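Capture Equipment: What the Second-Half Budget Covers

Posted 2025-07-07 by Meenakshi Khurana, Equipment and Planning

The purchase plan for the second half is now fixed, apart from one open line. It covers head-worn capture rigs, storage, spare parts and one additional arm for the Nulter bench. Site leads should read the sections that apply to them and send corrections to me before orders are placed. Prices are in the planning sheet and are not repeated in this item.

Head-worn rigs

We will buy 10 head-worn rigs. Six go to the home-task program and the rest go to the bench group at Granero. The earlier plan split them evenly. It was changed after the May review, when the home-task program reported that its rigs were in use on every working day and that sessions were being moved to wait for a free unit.

The rig specification is the same as last year with three changes. The mount must tilt further down than the current one. Most of our tasks take place at table height or below, and a fair share take place on the floor. With the present mount, the wearer has to drop the chin to keep the hands in view, and wearers report a sore neck by the end of a shift. The battery moves from the headband to a belt pack. The cable between the two must have a locking connector at both ends.

Weight on the head is the figure to compare when reading vendor sheets. Several vendors quote the camera alone. Ask for the weight of everything above the neck, including the strap and the cable as far as the collar. A sheet that does not give this should be sent back with the question.

Color handling matters more than resolution for the current task list. White paper goods on a pale floor under warm household lighting are a hard case. The old units clip the highlights, and torn pieces run together into one bright patch. The acceptance test for the new rigs therefore includes a floor task with tissue in warm light. A unit passes if separate pieces can be outlined by a labeler working at normal speed. Kusum Gautam has written the test and will run it on the first two units delivered. The balance of the order is not released until both pass.

Storage

Storage was underestimated last year and the shortfall was paid from the travel line. This will not be repeated. Each home-task site gets its own upload box with enough local disk to hold a full week of sessions if the connection is down. The boxes are fanless. Two sites asked for this on account of noise in recorded rooms.

The retention rule is unchanged. Raw footage is kept until labeling is signed off, then moved to cold storage. The cost of cold storage is charged to the program that recorded the footage, and program leads should put it in their own plans. Please do not leave it for the central line to pick up.

Arm and gripper for Nulter

Nulter receives one additional arm, of the same model as the two on the bench now. A different model was considered and would have cost less to buy. It was turned down on the cost of a second set of spares, a second controller interface and the hours to maintain both.

The gripper is the open line. The choice is between a parallel gripper with soft pads and a three-finger hand. For most of the task list the parallel gripper is enough. The tasks that argue for the hand are the ones with thin, light, easily torn material: drawing a tissue out of a soft packet, picking a single scrap off a floor, letting go of a scrap over a bin so that it goes in. A person does these with a pinch between thumb and fingers and does not think about them. With pads, the scrap tends to cling on release, and the soft packet folds when it is held hard enough to pull against.

We have asked Helley for a loan of the three-finger hand. The loan, if granted, is for bench use only. The trial will use the tissue task and the cable task and nothing else. If the hand does no better than the pads on release, we buy pads and return the difference to reserve.

Sites that have opinions on this should send them with footage. A sentence saying that the hand would be useful is hard to weigh against a price.

Consumables

Consumables get their own line for the first time. Up to now they were bought on personal cards and claimed back, and the totals could not be traced to a task. The line covers tissue packets, bin liners, tape, wipes, paper towels and similar goods used up in recording.

The figure to plan on for tissue packets is 165 for the half. This is for all home-task sites together and is based on the session plan, with no allowance for waste. Bin liners are ordered at 100. Both are held at Granero and sent out on request. Please order from stock and stop buying locally, except where a task calls for a brand or pack style we do not hold.

Variety in packs is wanted. A plain white packet and a printed one in strong colors are different objects to a vision model, and a soft wrap behaves differently from a box. When stock is reordered, the buyer will change the pack design each time. Liners should be black for now. Clear liners will be added when there is a labeling rule for objects seen through plastic. Such a rule does not yet exist.

Furniture and bins are not consumables and are not covered. Home-task sessions use what is in the room. There is no plan to buy matching chairs, cabinets or floor coverings, and requests for them will be declined. The mixed surroundings are part of what we are paying for.

Spares

Straps and foam pads for the rigs wear out first, followed by cables. Each rig is ordered with two straps and two cables. Foam pads come in a single bulk lot. Last year the pads were ordered per unit from the rig vendor at several times the price of the same foam from a general supplier.

For the arms, we hold one spare wrist cable per arm and one spare controller for the bench. The spare controller is the most expensive item on the spares list and has been questioned. It stays. The last failure put the bench out of use while we waited for a replacement, and the staff time lost was worth more than the part.

Vendor and delivery

The rigs go to Nautiyal, subject to the acceptance test. Nautiyal was not the lowest bid. It was the only bidder to quote the full head weight and to accept a staged order. Payment is in two parts, the second due on acceptance of the full lot.

Delivery to sites is by our own van where possible. Where a courier is used, the receiving site opens the case on the day it arrives and reports damage the same day. The claims window is short and we missed it once last year.

Calibration is included in the price for the first year only. A yearly charge applies after that. It has been entered in the plan for next year, and program leads do not need to add it.

What is needed from sites

Confirm the delivery address and the name of the person who will sign. Confirm that there is a lockable cupboard for rigs with an outlet inside it. State how many sessions per week are planned at floor level, as this decides who gets the new mounts first. Sites with mostly table work will keep the present mount until the second lot.

Return old rigs to Granero with their cables. Units sent back without cables cannot be tested, and the resale value is lost. Do not remove the asset tag.

Questions about the acceptance test go to Kusum. Questions about money come to me. The planning sheet is on the shared drive under Equipment, and the tab for consumables is open for edits by site leads until the order goes in.
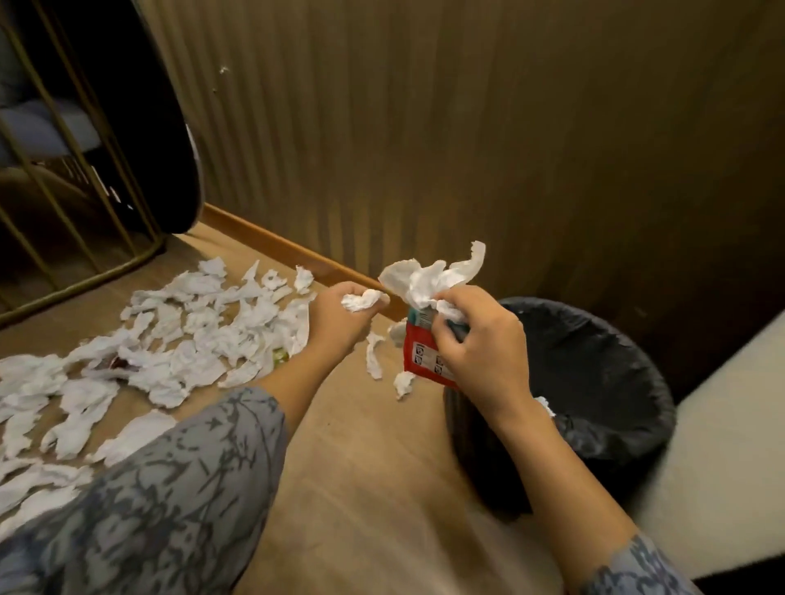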